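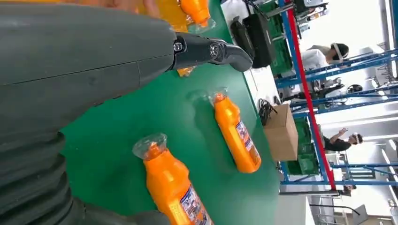
Grastell Open Day, October. Three stars.

Two hours is about right if you like watching a machine think before it touches a bottle. The hand is the draw, with jointed fingers and plenty of nerve, and Salamatu Yusuf runs the demo with the patience of a driving instructor. She let us pick the next target and didn't oversell the thing. I've had waiters who were slower.

The talk afterward ran 30 minutes and had 98 slides, most of them arrows. Parking is free, coffee is $3 and tastes of the cup. Go for the morning session and stand near the table, as the back row sees mainly elbows.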